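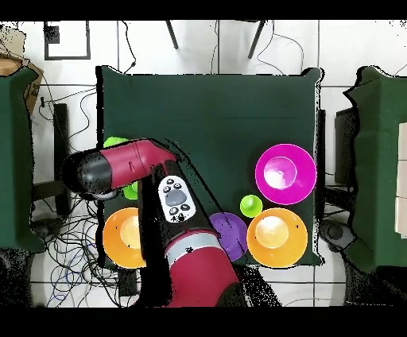
Getting candle wax out of a cotton tablecloth without wrecking the color?

Posted by Irholm, 30 Mar 2018

Hi all! I had friends over for dinner and one of the candles tipped, so now I've got a nice big puddle of wax on a cotton tablecloth that I really love. It's dark, it's from my grandmother, and I'm scared of ending up with a pale patch right in the middle. I scraped off what I could with a butter knife but there's a greasy shadow left – maybe the size of my palm. The care tag says wash at 60, which seems awfully hot to me. Do I iron it? Freeze it? My sister swears by boiling water and I don't want to let her anywhere near it.

3 replies

Zariņš
Freezer first, even if you already scraped it. Give it a couple of hours in a plastic bag and more wax will crack off than you'd think. Then put brown paper (a plain grocery bag is fine, no printing!) under and over the stain and go over it with a warm iron, no steam. Keep moving to a clean bit of paper or you'll just push the wax back in. When the paper stops picking anything up, dab some dish soap on the back, leave it for a while and wash it cold. I've done this on a dark blue cloth more times than I'd like to admit and the color held up fine. Don't put it in the dryer until the shadow's gone.

Timholm
just buy a new one lol. or put a vase on it

Brirari
I'd go with the iron too, but test a corner of the hem first! Old dyes can be touchy. Was the candle colored? If it was, you may have dye in there as well as wax, and the iron won't help with that part – I had a red one do this and ended up dabbing rubbing alcohol on it with a cotton ball. Took me most of an evening. Skip the 60 wash for now, you can always go warmer later.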